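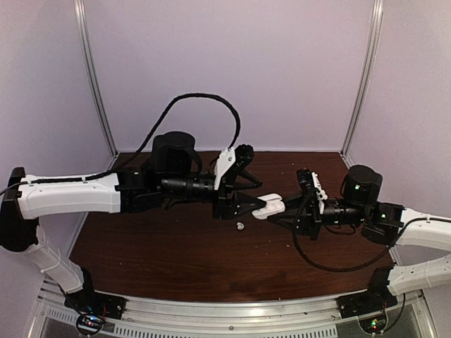 Ollell today opened its Stinstead training center, where staff teach pairs of robot arms to handle small parts by guiding them through each task by remote control. Every work cell holds two arms over a wooden tabletop, and operators practice bringing both grippers together on a single item, such as a white 3D-printed piece with an opening in its top. The center has 16 cells and will employ 90 people when fully staffed.

Each session is recorded with Piko, the company's teaching software. A new task calls for almost 400 demonstrations — including some in which the operator makes a mistake and corrects it.

"Our operators know how a part should be held, and we want the arms to learn from them directly," said Bülent Gezer, director of the Stinstead center.

Ollell will open a second site in Dağdelen in February.

Stinstead, 29/11/2020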